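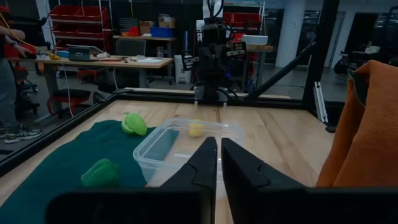
Green toy peppers on a dark teal-green cloth

Who is "we"? Letters of complaint and the borrowed crowd

Final report, second-year project in rhetoric and writing

I started this project wanting to study anger. The Staniforth Collection in Skitdale holds 900 letters written by local people to the town's newspaper and council when the public baths were going to close, and I thought they would be full of shouting. There is some shouting (one letter is a single sentence in capitals and I love it). But after two afternoons in the reading room I had stopped underlining the angry words and started underlining "we", which was on nearly every page and hardly ever meant the same people twice.

So my question became: when one person writes a letter alone and signs it alone, who do they bring along with them when they write "we", and what does that do to the reader?

What I read

I worked on 200 letters. The collection is boxed by the street the writer lived in, so I took letters from every box to avoid ending up with one end of town. I left out petitions and round robins, where "we" has an obvious meaning because several people have signed, and I left out letters from businesses for the same reason.

I typed all of them up myself. My tutor warned me this would be slow and it was, but I would do it again. You notice things when you type somebody's sentence out that you slide past when you read it. I kept the spelling and the crossings out, putting anything crossed out in square brackets. Two writers crossed out "I" and wrote "we" over the top, and both of those letters get a section to themselves in my appendix.

The typed letters went into Vodik, the text search program on the library machines, which pulls out every use of a word with the line around it. Counting "we", "us", "our" and "ours" together gave me 2575 uses. I read each one in its sentence and sorted it by hand.
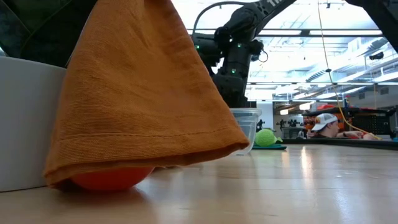 Orange woven cloth with a red-orange ball under the hem

Sorting the pronouns

I ended up with four groups. The household "we" is the writer and the people they live with: "we have swum there since the children were small". The neighbour "we" is the street or the town. The customer "we" is everyone who pays, usually with the word "rates" close by. The last one I called the open "we", where I could not tell who was meant and suspected the writer would not have been able to say either.

My first version had a separate group for swimmers, but it kept leaking into the household and neighbour groups, and I gave it up.

What surprised me is how much the letters move. I had expected each writer to pick one "we" and stay with it. Most begin at home and get bigger. A letter that opens with a family going swimming after tea will be speaking for the whole of Skitdale by the second page, and there is rarely a join you can point to. I found this really exciting to follow! The word stays the same while the crowd behind it grows, and a reader who nodded along to the family is still nodding when the town turns up.

The letters that work the other way are fewer and, to my ear, sadder. They start with "we the ratepayers" and shrink down to one person who used to go with a sister. I read one of these aloud in seminar and we spent most of the hour on its last paragraph.
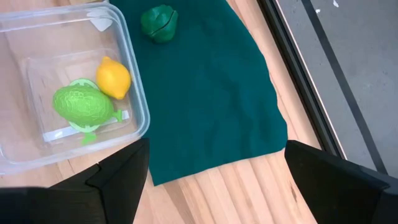 Department of Rhetoric and Writing, Irnel College

Who gets left out

A "we" always has an edge. The neighbour "we" in these letters is often made by mentioning people outside it: visitors, the new estate, "those in offices". Several writers from the new estate write in themselves, and they use "I" far more than anyone else. They also explain themselves more. They say how long they have lived in the town, where they shop, which school their children go to – as if asking to be let into the pronoun before using it.

I want to be careful with this. The new estate box is thin and I was reading it last, when I already had my groups in mind. It may be that people who have just moved write differently wherever they go.

Problems

The household group was the hardest to be sure of. "We" in a letter from someone living alone can still mean a household that used to exist, and unless the letter says so I had no way to know. I marked doubtful ones with a D and they are listed separately.

I also sorted everything on my own. A friend on my course tried a few pages using my notes and agreed with me on most of them but put nearly all my customer examples under neighbour. Her argument was that paying rates is a way of belonging to a place. I have kept my groups as they were, though I now think she has a point and I would rewrite that definition before using it again.

Where it could go next

The council's replies are in the same collection, in a box I only looked into in August, after my sorting was done. They have a "we" of their own, very smooth and very large, and it would be great to set the two side by side and see whether a reply ever picks up the writer's "we" or always answers with its own. The reading room closes at 4, so anyone taking this on should start in the morning.

The typed letters, my sorting notes and the list of doubtful cases are with the department office.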